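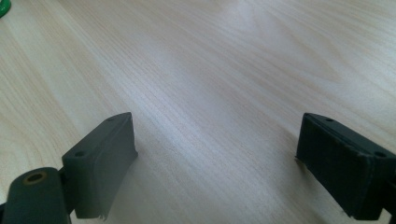
Home Tips Kitchen Laundry Workshop Storage Contact

Looking after a pale timber tabletop, and packing small things away on it

By Mortimer Lindqvist
28 July 2022

I do most of my sorting at a light-coloured veneer table, and I get asked how to keep one looking decent when it's used as a work surface every day. The tips are in the order I do the job, starting with the top itself and finishing with the box.

Know what you're cleaning

Veneer is a thin slice of real timber glued over something cheaper. You can wipe it all day, but you can't sand it the way you would a solid plank. If the grain curls into long ovals in the middle and runs straight towards one side, that's how the slice came off the log and it isn't a fault. Don't try to rub it out. A bloke at the Morrison hall took to his with 40 grit and was through to the board in a couple of passes.

Daily wipe

Use a soft cloth wrung out until it stops dripping, with a drop of dishwashing liquid in the bucket. Go with the grain. Follow with a dry cloth straight away, especially along the edges, where water gets in under the veneer and lifts it. Skip vinegar and skip the powdered cleaners. A clear finish will go dull in patches if you keep at it with either.

To check your work, crouch down and look across the top towards a window or lamp. Smears show in the bright patch well before you can see them from above.

Sticky marks

Old tape leaves a grey line of gum. Warm it with a hair dryer on low, roll it off with your thumb, then use a little eucalyptus oil on a rag for what's left. Try the oil under the table first. Wash it off with soapy water when you're done. Leave tape down over a whole summer and you'll be at this for a while, so lift it by September if you can.

Sorting small things into a box

A hinged plastic box beats a loose-lidded tub for bench work. The lid stays with it and you've got both hands free. Open it before you pick anything up and let the lid go right back so it isn't hanging over the opening. If it has a latch on the front, turn that side towards you.

Wipe out the inside while it's empty. Crumbs and thread collect in the corners, and a cotton bud gets them out. Let it air before anything goes in.

Small jars and capped containers should stand in front of the box first, close to you, where you can read them and check the caps.

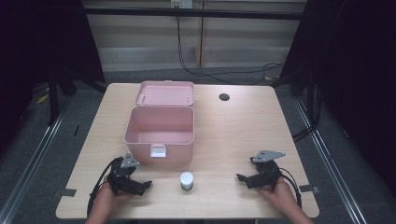
Tighten each cap, wipe the base, and put the tallest containers in first, lying down if they won't clear the lid. Anything that holds tablets wants its own place, up high and away from children, so don't mix it with buttons or screws. Old tablets go back to the chemist.

If the lid won't close without a push, take something out. Hinge slots on these boxes wear quickly – mine from Tumholm lasted 2 years of being forced shut and then the back split.

Label the front and one end. A pencil on masking tape is fine for a box that changes often. I write the contents and leave off the rest.

Cable holes

Plenty of desk-type tables have a round hole with a black plastic ring let into the top. Small parts roll straight down it. If yours isn't in use, fit the cap, or sit a jar lid over it while you sort. Once a month pull the ring out if it will come, and wipe around the cut edge with a barely damp cloth. Raw board in there swells if it gets wet.

Clearing off

Take everything off the top at the end, including the things you mean to come back to. Lift, don't drag. Grit under a box will put a scratch across veneer that no polish will hide. Brush the top with a soft hand brush, wipe, dry, and leave it bare overnight if you've used oil anywhere on it. 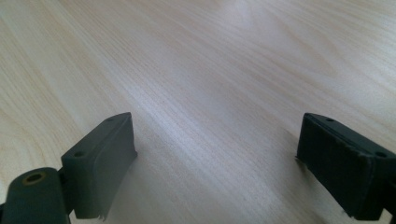
Heat and cups

Put a mat under anything hot. White rings in the finish are moisture, and fresh ones will sometimes come out if you lay a dry tea towel over the mark and pass a warm iron across it with the steam off. Do it in short goes and look each time. Dark rings have got into the timber and are staying.

Polish

Go easy. A thin coat of clear paste wax twice a year is enough on a varnished top, buffed until your hand slides. Spray polish builds up and makes the surface slippery, so boxes skate about when you open the lid. If the top is laminate it needs no wax at all, only the soapy cloth.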